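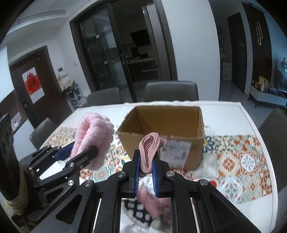 A ribbed pink sock on the dining table.

The Line Break as a Unit of Measure

Leire Casado drafts on graph paper. Each square holds one syllable, and a line ends when the row does, even if a word has to be split to fit. Her second collection, Drevent, contains 206 lines composed this way, in four sections of unequal length. The row is 11 squares wide.

The eleven-syllable line has a long record in Spanish and Italian verse. In English it tends to sound like pentameter with a syllable left over. Casado, who writes in both languages, treats the extra syllable as a place to put a weak word: "of," "the," "and." The stress then falls early in the next line, and the reader's breath moves with it.

Emiliano Campos, who edited the book for Flornier, marked the manuscript for sound first and sense second. He read every section aloud at two speeds. Where the break vanished at the faster speed, he flagged it. Casado kept most of the flagged breaks and changed the punctuation before them, usually from a comma to nothing.

The third section, "Oken," drops the count. Lines run up to three words and are set flush right. Cempaka Hartono, reviewing the book in January, found the change abrupt and argued that the short lines depend on white space to do work the syntax should do. The objection holds for the first few pages. Later in the section, verbs return to the line endings and the sentences can be followed without help from the layout.

Typesetting caused one late revision. At the chosen page width, the longest lines in section four turned over, which produced a second, accidental break. Campos asked for a smaller type size. Casado cut the lines instead, removing adjectives until each one fit.

She has since gone back to graph paper, with a narrower row.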